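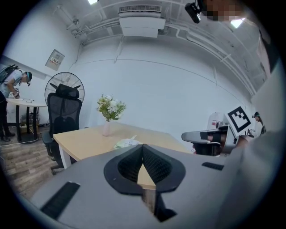
第4章 グリッパーの試用と比較

この章では、Grenari ハンドグリッパーを左右一組で使いはじめるまでの準備と、爪パッドを取り替えて使い心地を比べる手順をご案内します。少し長い章ですが、急ぐ必要はまったくありませんので、お茶でも飲みながら一度最後まで目を通し、それから机に向かっていただけるとうれしいです。初版の手順は Yevhen Boiko が書き、今回の改訂では Yevdokiia Tkachuk が、お客様からいただいたご質問をもとに書き足しました。

4.1 机と小物の準備

1. 脚のぐらつかない机を一台選び、手前に人が立てる場所を空けます。壁にぴったり寄せた机だと腕が回しにくく、思いのほか肩がこります。

2. 練習用の小物を置きます。おすすめは、ポケットティッシュのような軽くてやわらかいものと、花を生けた小さな花瓶のように背があって倒れやすいものの組み合わせです。両者では力の入れ具合がずいぶん違い、パッドの性格がよく分かります。

3. 足もとの電源コードを壁際に寄せます。

注意:ガラスや陶器の花瓶を使うときは、必ず水を抜いてください。はじめのうちは造花で十分です。

4.2 パッドの取り付けと視野の確認

4. V字形のパッドを本体中央の受けに差し込み、カチッと音がするまで押します。標準品は Nutico の網目パッド、別売品は Kuzmenko の平パッドです。左右には同じ種類を付けてください。

5. 手もとカメラの映像を開き、V字の切れ込みが画面の中央下に来ているか、机の上の小物がパッドに隠れずに見えているかを確かめます。広角レンズのため周辺が暗く丸く落ちますが、故障ではありませんのでご安心ください。
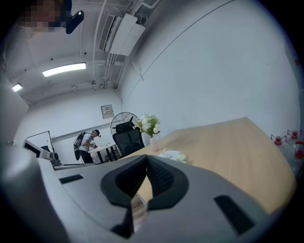 6. 映像が傾いているときは、カメラ台座のねじを半回転ゆるめ、水平に直してから締めます。締めすぎるとねじ山を傷めますので、指先で止まるところまでにしてください。

7. 確認が済んだら、画面の「登録」を押します。表示が926になれば、このパッドの設定は保存されています。ほかの数字が出た場合は、手順4からもう一度ゆっくりお試しください。

4.3 両手で構える

8. 左右のグリッパーを一つずつ持ち、机の手前で低めに構えます。爪の先は前へ、マーカーの付いた立方体は袖や指で覆わないように。ゆったりした服の方は、袖口を軽く留めておくと安心です。

9. その姿勢のまま、頭部カメラの映像で左右のマーカーが両方とも見えていることを確かめます。
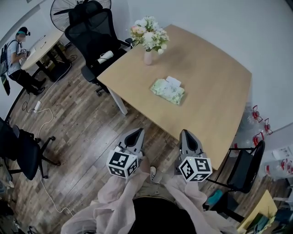
図4-3 構えの姿勢。左右のマーカーと机の上を一緒に見られる位置です。

10. 小物をつまみ、少し持ち上げて、元の場所に戻します。これを片手13回ずつ行い、落とした回数と、つまみ直した回数を記録表に書いてください。

11. パッドを替え、手順4から同じことを繰り返します。小物の位置は動かさないでおくと、あとの比較がずっと楽になります。

メモ:網目パッドは薄い紙や袋の端を拾うのが得意で、平パッドは筒形のものを安定して持てる、というのが私たちの感触です。ただ、握り方の癖で結果が逆になる方もいらっしゃいますから、どうぞご自分の記録のほうを信じてあげてください。

注意:続けて使うのは29分までとし、間に手首を休めてください。

Brultmont コントローラーへの接続は第5章をご覧ください。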